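Stalmont hotel opening, anyone booked yet?
Started by harborwalker

harborwalker
So the Stalmont finally put up a booking page for the old customs building. 58 rooms, soft opening in January, restaurant to follow "in the new year" (isn't January the new year??). I walk past it most mornings and there's still scaffolding up the whole back side. Has anyone booked? We're thinking of two nights for our anniversary but I'm nervous about paying up front.

kt_travels
Booked! Got the opening rate and I'm very excited. My sister stayed at their other place, the Skeltum, the month it opened and loved it. They were upgrading people left and right.

DolanO
I'd wait. A soft opening means you're paying to be the test guest. I did one years ago and the elevator was out, breakfast was a paper bag on the doorknob and someone was drilling at 7 am. Full price, too.

kt_travels
It isn't full price though, that's the point of a soft opening.

DolanO
Go look at the rate again with the "heritage fee" added. I got a hair under 400 a night for the smallest room. You could stay at the Hatow for that and have a pool.

harborwalker
Oh no, I hadn't clicked through far enough to see a fee. Is that per night or per stay?

DolanO
Per night. It shows up on the last page.

mapleandrye
It was per stay when I booked, and I have the email. Maybe it depends on the room type? Call them. I got a nice woman named Kathleen Tully on the phone and she moved my dates without charging me anything.

Also, the Hatow pool has been closed since summer, so I wouldn't pick it for that.

DolanO
Fair enough on the pool, I didn't know that.

pier_nine
I care more about the building than the rates. They've kept the tile floor and the big staircase, but the whole top floor is new and it looks like a shoebox sitting on a wedding cake. Ó Súilleabháin was the architect, same firm that did the library annex, and I didn't like that one either.

mapleandrye
I like the annex :)

Anyway, harborwalker, my two cents. We do a lot of new hotels and the first thing I ask is what's in the room, especially when the restaurant isn't open yet. I'm useless before coffee and I am not getting dressed to go find one.
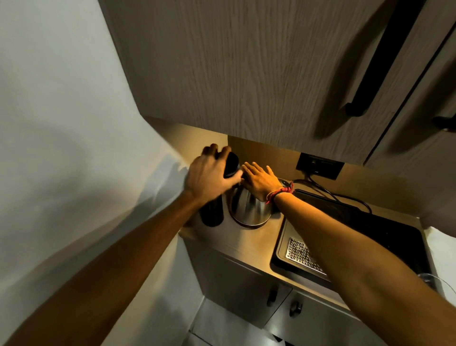 So ask them about breakfast, ask if the fee is per night, and ask what happens if they push the opening back. Kathleen told me they'd refund everything if the date slips, but get it in writing. And request the harbor side, the scaffolding is all on the back.

harborwalker
This is so helpful, thank you! Calling them at lunch.

pier_nine
Ask about parking while you're at it. The lot next door is residents only after 6 pm and they do tow.

harborwalker
OK, called. The fee is per stay if you book two nights or more, and per night if it's just one. So you were both right! Breakfast is included until the restaurant opens, served in the lobby. I went ahead and booked the harbor side.

DolanO
Bring earplugs.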